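Umgate Help > Robotics and automation > Recording and data quality

What should be in the written rules for hand-held gripper recordings?

Posted 06/06/2019 by benchkeeper_ro
Tags: demonstrations, hand-held grippers, work instructions, review

I've been asked to write the rules for our tabletop recordings and I'd like to see what other labs put in theirs. We have operators working with a pair of hand-held grippers, one in each hand, with a camera on each gripper and another one looking down at the table. The task family is called Seltum. It's small objects going in and out of a storage box with a hinged lid. The recordings are later used to train an arm setup, so whatever the operators do with the grippers is what the arms will learn to do.

Until March we had no written rules. People were shown the task once and then they recorded. We have 2,489 episodes from that period and I have been going through them in Stokura. The handling is mostly fine. What varies is everything around the handling: where the box starts, how far the lid is open, whether the operator lets go before the episode ends, and what else is lying around.

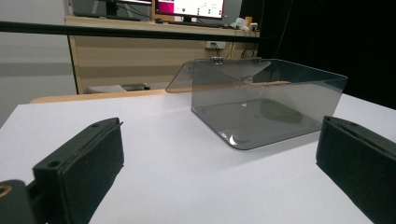

Tinted box in the working area, from between the gripper fingers.

The draft I have now is one page and says this:

Put the box in the working area with the lid open.
Start recording with both grippers in view of the table.
Do the task at normal speed.
Stop recording when done.
Put everything back.

My lead says it's too loose. Two of the operators say any more than this and they will spend the day reading. What I need to know is mainly:

How exact should the start position be? I was going to put tape outlines on the board, but somebody told me that makes the data worse.

Do you throw out an episode with a fumble in it, or keep it?

Does a see-through box need its own rules? Ours is a smoky gray plastic and reviewers complain that they can't always tell what is in it.

Who is allowed to mark an episode as bad, the operator or the reviewer?

I don't need safety rules for powered arms, there's a separate document for that cell. This is only for the hand-held work. But if there is something on the safety side for hand-held that people forget, tell me.

tablework_lane
Accepted by the poster

Your draft isn't wrong. It leaves too many words for the operator to define. "Lid open," "in view," "normal speed," and "done" will each be read differently by every person on the shift. I would keep the page short and replace those words. We went through the same thing on a sorting task, and this is more or less the structure we ended up with.

Separate what is fixed from what must vary

Most arguments about rules come from mixing these up. Make a list of fixed things and a list of varied things, and put them at the top of the page.

Fixed, for a task like yours: height of the table, position of the overhead camera, which way the lid opens relative to the operator, which object belongs to which task, gripper pads in good condition.

Varied: where on the board the box stands, how it's turned, where the object starts, which hand picks it up if the task allows both.

No tape outlines for the varied things. Whoever told you it makes the data worse was right, for two reasons. The outlines show up in the recordings and can become something the policy relies on. And operators will line the box up with them every time, so you lose the spread you wanted. If you need to control the spread, give the operator a position code before each block. Ours were printed on a card off the table: near left, far center, far right and so on. The operator sets the box by eye and that is exact enough. 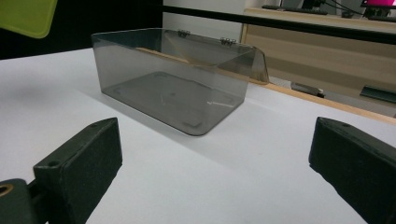
If the lid matters to the task, give it states. We used three words, closed, ajar and fully open, and "fully open" meant the lid is at the stop and stays there by itself. An episode that starts in the wrong lid state is rejected even if the handling is perfect, and it's the operator's job to check before pressing start. That one line removed most of our rejects. People don't mind a strict rule when it can be checked at a glance.

See-through containers

Yes, they need a rule, although a short one. With tinted plastic the wall edges and the reflections look like objects, and a dark object on the floor of the box can nearly disappear. What we wrote:

Before each block, the reviewer or the operator looks at the live picture from both grippers and the overhead camera and confirms that the object can be seen in at least one of them when it is in the box. If it can't, turn the box or change the lighting before recording. Don't fix it by swapping in a brighter object on your own, because the object list is part of the task.

Wipe the box at the start of the shift with a dry cloth. Pad marks and fingerprints build up on clear plastic and they catch the light.

And mark success by the final state of the object, as seen in whichever camera sees it best. Don't ask reviewers to judge from the worst view.

Two-gripper holds

Flat, thin objects are where two-handed tasks get messy. The rule on our page goes step by step, so I'll copy it with your kind of object in mind:

1. Both grippers start off the object, open, and in view of the overhead camera.

2. Pick up with one gripper. Bring in the second only if the task card says two hands. When both are on the object, one pinches and the other steadies. Don't pull against yourself. Decide which hand is the pinching hand before you start and stay with it for the block. A phone case will twist if both sides are squeezed at different angles, and then the arms learn the twist.

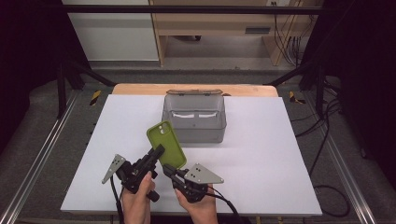 3. Tilt the object before it reaches the box, in free air, and not against the wall of the box. Contact with the wall is allowed if it's light and if the box doesn't slide.

4. Lower it until it touches the floor of the box. Open the steadying gripper first, then the pinching one. No dropping from above.

5. Bring both grippers back out over the board and hold still for 2 seconds. Then stop the recording. "Done" means this pause has been made. It doesn't mean the object has landed.

Fumbles

Keep them if the operator recovers with the grippers alone. Reject them if a bare hand comes in, if the object leaves the table, or if the box ends up somewhere the task didn't call for. Tag the kept ones as "recovery" so they can be filtered later. Don't ask operators to make fumbles on purpose unless you have a separate task card for it, because faked ones look faked.

Who marks

Both. The operator can mark bad straight away, with no reason required. The reviewer can mark bad with a reason from a fixed list. Nobody may turn a bad mark back into a good one. If you let people rescue episodes, they will do it on the days when the count is low.

For the 2,489 you already have, I wouldn't delete any. Review 200 picked at random against the new page, see which reject reasons come up, and then decide if the rest are worth full review. Version the rules and store the version number with every episode from now on. The old ones get version zero.

Comment from benchkeeper_ro
Thank you, this is what I needed. The pause at the end is missing in most of ours. Does the clock on the pause matter, or can they count in their head?

Comment from tablework_lane
In their head is fine. If it's long enough for the last few frames to be still, it has done its job. Don't make them look at a clock.

Jitaru_user_north

I agree with most of the above. We use Jitaru grippers, which are wired, and the part of our instructions that gets the most use is the part on the surroundings. It's missing from your draft, so I'll add it.

Every camera on a gripper sees much more than the table. It swings around with the wrist, and in a normal pick it takes in the wall, the desk and whoever is sitting there. So write a rule for the background too. Ours says that nothing private is left in sight before the first episode of the block, and the person starting the session checks this through the gripper cameras with the grippers moved through the whole working area. Standing at the table and looking around isn't the same check. 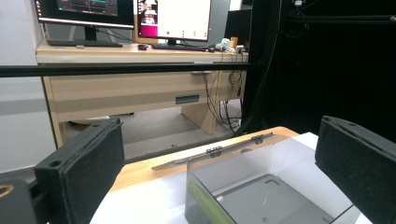
Screens are the item people miss. A monitor that happens to be facing the table will be recorded in every episode, and if someone has mail or a customer drawing open, that is now in your dataset. With a desk behind the bench like the one in the picture, where two monitors face the table with the keyboards in front of them, I would want a line that says which windows may be open while recording. Small things on the desk, such as a yellow cup, can stay where they are as far as I'm concerned. We don't ask for a clean background and I don't think you should, since a bit of ordinary clutter that changes from week to week is good for the training. The curtain is another matter. If you have one, write down whether it's drawn or open and keep it that way for the block, because it changes the light.

On the safety side for hand-held, these are the ones we had to add after the first month:

Cables from the grippers run down past the wrist and away from the front of the operator. They don't cross the working surface and they don't get wrapped around the hand.

Floor cables around the bench are kept out of the place where the operator stands. Check this again when the operator changes, as people stand differently.

Grippers are put down on their rest between blocks. They are never handed from one person to another with the recording running.

A block ends after a fixed number of episodes, and the operator sits or at least puts both grippers down before the next one. These tools are light in the first ten minutes and heavy after that. We also noticed that tired operators start resting their wrists on the edge of the table, and it shows in the motion.

I disagree with the other answer on one point. We don't let the operator mark bad without a reason. We give them three buttons, "setup," "handling," and "equipment," and it takes no longer than one button. Without it you can't tell a worn pad from a bad day. Otherwise the same.

Comment from tablework_lane
Fair. We had a single foot pedal, so one mark was all we could do. If I had buttons I'd do it your way.

quietcell

just film one good episode and one bad one and hang a tablet next to the table. Our operators don't read the page and I doubt yours will. Pads should be checked every morning too, if the foam is coming off at the corner change it, don't glue it

Comment from benchkeeper_ro
We'll do the clips as well as the page. The lead wants something on paper that can be signed. I've added the pad check under the start of shift items, next to wiping the box.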